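Maintenance thread for the two-hand unit in the partition room at Vorkalville. Covers setup, cable layout and the checks done before each block of garment runs. 1/7

Power first. Arms, hands and network gear are logged as separate loads. Plugs get seated by hand and checked again after any furniture moves. Cables on the floor stay clear of chair casters. Taping waits until the layout is final. 2/7

Hands next. Open both fully, palms toward the room, and hold for 12 seconds. Read joint current at rest. A finger that drifts in that time gets its tendon tension reset before anything else.
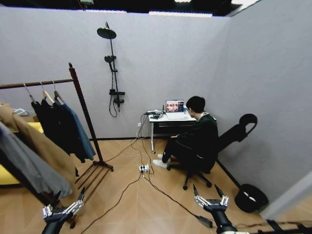 Drift on the left index was the April fault. Rafia Afridi traced it to a worn guide and swapped it. It has run 363 cycles on the new one. 3/7

Head camera calibration is redone if the mount has been touched. We use 25 poses. Fewer gave a visible offset at the wrist. 4/7

Network: wired only. Wi-Fi dropped packets and the hands went into safe hold. 5/7

Garments go back on wooden hangers between runs. Check the fingertips for lint each time. Lint on the pads shows up as false contact. 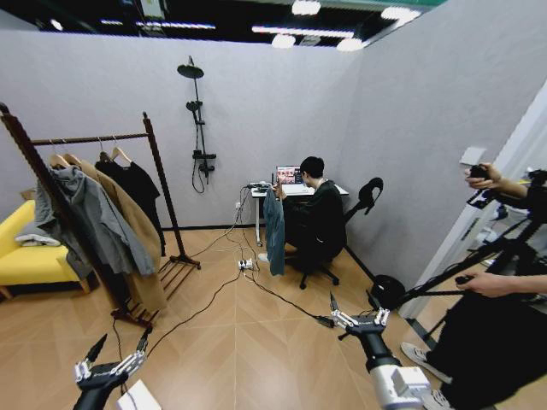

Both hands open, garment held up at the desk.

Torque limits stay low with anyone in the room. Iman Naciri keeps the stop button. 6/7

Open item: the right wrist runs warm after over 7 hours. Spare bearing is on order from Hastulitz. 7/7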